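The gripper that didn't let go

In March a small tabletop arm at a library depot closed its gripper on a woman's hand and stayed closed for 39 seconds. The woman was Rosângela Xavier, who was supervising the night run of a sorting job. She had reached in to straighten a book. She came away with two cracked fingers and a bruise that went up to the wrist. By the standards of industrial accidents it was minor, and that is how the company, Brumach, described it in the notice it sent to customers.

I think the notice got it wrong, and I want to explain why, as somebody who has spent a fair part of a working life writing operating procedures for machines of this size.

The fault itself is not in dispute. The arm ran a controller from Prirkora. When Xavier hit the stop button, the controller did what it had been set up to do – it cut the drive and held everything where it was. Holding position is a sensible default for an arm that might be carrying something over a person. For a gripper with fingers in it, holding position means holding the fingers. She had to wait for a colleague to find the release in a menu.

Brumach's notice said the operator had entered the work area while the arm was live. That is true. It went on to say that all staff had been reminded of the procedure. That is the sentence I object to. The procedure told staff to stop the arm before reaching in, log the stop, walk to the terminal and restart the job from the last checkpoint. On a good night the job was interrupted a few times an hour. On a bad one it was interrupted constantly, and the quota for the shift was 2000 items regardless. Anybody who has stood beside one of these cells knows what happens next. People learn how fast the arm moves, decide they are faster, and are right until they are wrong.

The part of the story I find hardest to excuse is the testing. The release behaviour had been tested in simulation, and it had passed. Clodagh Kinsella, who reviewed the incident for the depot, was given the logs and went through them over a Saturday. She found 300 simulated runs of the stop sequence. In every one of them the gripper was either empty or holding an object from the job list. The test asked whether the arm dropped what it was carrying. It didn't, so the test was marked as passed. There was no run in which dropping what it was carrying was the right answer.

I have nothing against simulation. I use it, and I would not want to go back to finding every mistake on real hardware. You can run an arm into a shelf all afternoon and the shelf is still there in the morning. But a simulated bench contains only what someone has thought to put on it. The table is level, the light is even, and no one ever leans across to fix something that is crooked. 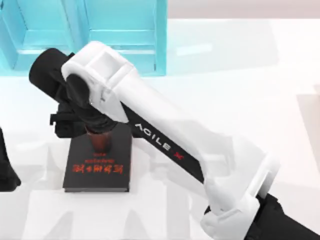
A hand is an awkward thing to model, and I understand why small teams leave it out. They could still write down that they left it out. Kinsella's report asked for exactly that, a plain list of the situations the tests did not cover, handed over with the machine. Brumach replied that such a list would be open-ended. Of course it would. The first page of it would still have been useful to the people on the night run.

The obvious fix is cheap. A second button that opens the gripper and does nothing else, mounted where a person can reach it with the free hand, would have ended this in a couple of seconds. Daly, the firm that services the depot's conveyors, quoted for one within a week. There are jobs where an opening gripper would be dangerous, such as anything with blades or hot liquid, and those need a different answer. Sorting books and small parts is not one of those jobs.

I have heard the argument that these arms are too light to be worth the fuss, and that the old Zarkodon units had far more force behind them and fewer complaints. They also sat behind a fence with an interlocked gate. When the fence went, the reason given was that the new arms were safe to stand beside. If that is the claim, then the person standing beside one has to be in the tests, along with whatever that person is likely to do at three in the morning with a quota to fill.

Xavier went back to work after six weeks, on a different line. The cell is running again with the same controller and a laminated sign. The release button was still listed as under review when I last asked the depot, and the stop sequence had not been retested.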